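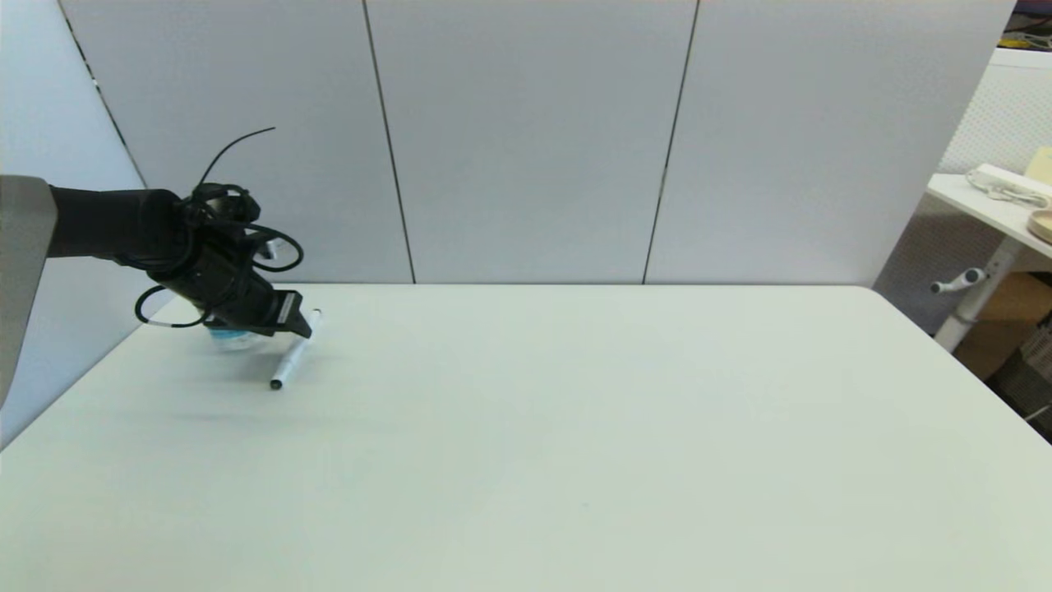
3.2 Table surfaces and the comfort of readers

The second part of the study concerns the tables at which people read and write. In earlier work on reading rooms the lamp and the window receive most of the attention, and the table is mentioned only for its height. We consider this a gap. A person who reads a printed page on a table has the surface in view during all of the reading, and the brightness of this surface next to the page may have an effect on how quickly the eyes become tired.

We divided the tables in the reading rooms of Jurnville and Brundden into three classes: light, middle and dark. The class was decided by comparison with a printed grey scale which was laid flat on the table in the morning, before the lamps were switched on. White tables belong to the light class without exception. A large table with a white top can be seen in Figure 2. Tables with a visible wood grain were placed in the middle or the dark class according to the general impression of the top, and the grain itself was not taken into account. In total 116 tables were classified. Where two judges did not agree, the table was compared again on another morning and the second result was kept.

Readers received a short questionnaire when they left the room. It contained questions on the length of the visit, the kind of reading (printed book, newspaper, own notes, screen) and the tiredness of the eyes, which was given on the five-step Khan scale. The same form was used in both towns. We received 2452 completed questionnaires. Of these, 243 were removed, in most cases for the reason that the reader had changed seats and could not say at which table the longest time was spent. Readers who used only a screen were kept in the data but are reported separately.

The answers of the readers of printed books show a moderate preference for the middle class. Tiredness was reported more often at light tables than at middle ones, and the difference was larger for visits in the late afternoon, when the ceiling lamps were on. At dark tables the tiredness was similar to that at middle tables, but many readers added a remark that the room felt gloomy. For readers of newspapers we found no clear difference between the classes. It is possible that an open newspaper covers so much of the table that its colour loses importance, although our form did not ask how much of the surface was covered.

The finish of the surface should be considered together with its colour. In Jurnville the tables supplied by Funodis have a matt finish, and complaints about reflections were rare there, also among the light tables. In Brundden several older tables are varnished, and the readers mentioned the reflection of the lamps even when the top was dark. We did not measure gloss with an instrument, and for this reason the finish is not included in the model of Section 4.

Two further limits must be named. The readers chose their seats freely, so that a person with sensitive eyes may have avoided the light tables from the beginning. The questionnaires were also collected in December only, when daylight is short and the lamps are used for a large part of the opening hours. A repetition in early summer is planned with the same grey scale and the same form, with one added question about the position of the seat in relation to the nearest window.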